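The top of the can: Sylvie Desjardins on lids, tabs and why she keeps them sealed

A red tab on a silver lid, with a small white bull in the finger ring.

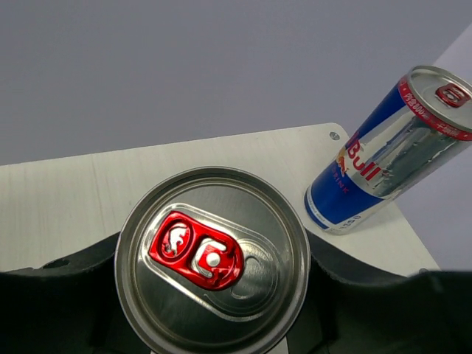
The whole point of a lid is that you shouldn't have to think about it, according to Sorcha Ó Súilleabháin, and anyone who spends a weekend arranging drinks cans by the colour of their tabs should get out more. Sylvie Desjardins has heard this before. She laughed when I repeated it to her, and went on moving cans from one shelf to another.

Desjardins lives in Briltmont and has been collecting drinks cans for 30 years. The collection fills what used to be the dining room. Most people who collect cans do it for the sides, where the artwork is, and they display them upright at eye level. Hers are on low shelves, so that you look down on them.

"I started with the sides like everyone else," she said. "Then I had a bad back one winter and couldn't reach the high shelves, so I moved everything down. After a month of looking at the tops I found I liked them more."

A plain lid is silver with a silver tab, and for a long time that was nearly all she saw. Coloured tabs are what made her start sorting. She has blue, green, gold, black and a purple that she is fond of, but red is the one she goes back to.

"Red on silver is very clear. You see it from the door. If somebody has cut a shape in the tab or printed something on it, even better. The bull is tiny, but it's been put in the one place your finger goes. Somebody had a meeting about that."

I asked whether a printed tab was worth more to her than a plain coloured one. She said she didn't think about worth, as hardly any of it would sell. A fellow collector once offered her 40 pounds for a box of mixed cans from the top shelf and she said yes straight away, mostly to get the shelf back.

"People ask what it's all worth and I tell them to look at a recycling bin. That's what it's worth. It doesn't bother me."

She writes now and then for Cilar, a newsletter that goes out to 100 subscribers by post. Her last piece was on rivets. It ran to four pages and the editor asked her to cut it to two, which she did, though she still thinks the longer one was better.

The rivet is the round button in the middle that holds the tab to the lid. I had always taken it for a separate piece pushed through a hole. Desjardins was patient about this.

"There isn't a hole. If there was a hole it would leak. They push up a little bubble in the metal of the lid itself, put the tab over it and squash the bubble flat. So the rivet is the lid. Once you know that, you can't help checking it every time."

She took a can down and ran a fingernail along the score line, the groove that marks out the part that pushes in. It is cut partway through the metal, she explained, deep enough that it gives when the tab is lifted and shallow enough to hold until then. The nose of the tab presses down on one side of the rivet while you pull up on the other. The panel folds inwards and stays attached, and so does the tab. She is old enough to remember when neither was true.

"The old rings came right off. You'd find them on the beach, in the grass, everywhere. My brother made a chain of them that went all the way round his bedroom. He cut his thumb doing it and my mother threw the lot out."

She has a jam jar of the old rings, bought from someone who used a metal detector and was sick of them. They are on the windowsill and she doesn't count them as part of the collection.

Then there are the rings pressed into the lid itself, the circles just inside the rim. Visitors assume they are decoration. Desjardins said they are mostly there to stiffen the metal, which is very thin and has to cope with a fizzy drink pushing at it from below. The deeper groove next to the rim does the heaviest work. The rim is where lid and body are rolled together, and it is also what makes cans stack, because the narrower base of one sits inside the rim of the next.

Stacking is a sore point. Until last October she kept the duplicates in towers seven high against the wall by the radiator. One tower went over in the night and two cans split. Cola had got under the skirting board by the morning, and she was still finding sticky patches at Christmas.

"I don't stack now. One layer, every shelf. It takes up twice the room but I sleep."

The shelves are made by Stosar and were meant for shoes. She bought them from Lapointe, the hardware shop at the bottom of her road, where they had been sitting at the back with a torn box. The slope annoyed her, so she took a saw to the front legs. They are nearly level. She has put folded card under the ones that aren't.

This brought us to the question that divides can collectors, and the one where I expected her to be firmest. Most of them empty their cans, usually by making two small holes in the base and draining the drink out, so that the top looks untouched. A full can will sometimes corrode from the inside and leak over whatever is next to it. Desjardins knows this and still keeps hers full.

"It's a stupid way to do it. I tell new people not to. Drain them from the bottom, rinse them, let them dry upside down. That's the proper advice and it's what I put in the newsletter."

So why not follow it?

"I tried it with a few. They're too light. You pick one up and it's wrong in your hand. And the lid changes a bit - when there's pressure under it, it's tight, and when there isn't you can push the middle and it clicks. I know nobody else is going to push the middle. I know, though."

What she does instead is check. Each can is picked up and looked at once a month, lid and base, and anything that feels light or tacky goes out. The shelves are lined with baking trays from the charity shop. She keeps the room cool and the blind down, which is hard on her one house plant.

I asked how she chooses a can in a shop. She said she goes to the back of the shelf, where the lids have been handled less. She looks for scratches on the tab first, as the colour comes off along the edges when cans rub together in the tray. Then the rim, for dents. Then whether the tab is straight. A tab can turn on its rivet if it has been knocked, and she leaves those behind unless the colour is one she hasn't got.

"The staff in the big supermarket used to follow me round. I was taking cans out one at a time and looking at the tops under the light. Now they leave me to it. One of the boys kept a green one back for me, but it was dented. I bought it anyway."

Does she ever drink them?

"Not from the shelf. I buy two if I like the drink. I don't like most of them, to tell you the truth, they're far too sweet. I drink tea."

When I asked about cleaning, she fetched a soft paintbrush and showed me how she gets the dust out of the groove by the rim, turning the can with her other hand. Water is no good there because it sits in the groove and leaves a mark. For the tab she uses a dry cotton bud and goes round the inside of the ring. She did three or four while we talked and lined them up on the table with the tabs all pointing the same way.

I mentioned that I had never noticed which way a tab pointed. She said that on her shelves they all point to the window, apart from the reds, which she sets at a slant. She couldn't give me a reason for that. She had done it one evening and left it.

Before I went she asked what was in my bag, as she had heard it clink. It was a can of lemonade from the station, silver tab, nothing on it. She turned it over, looked at the rivet and handed it back.

"Plain," she said. "Nice and straight, though."

Contact us | Copyright, all rights reserved | Back to top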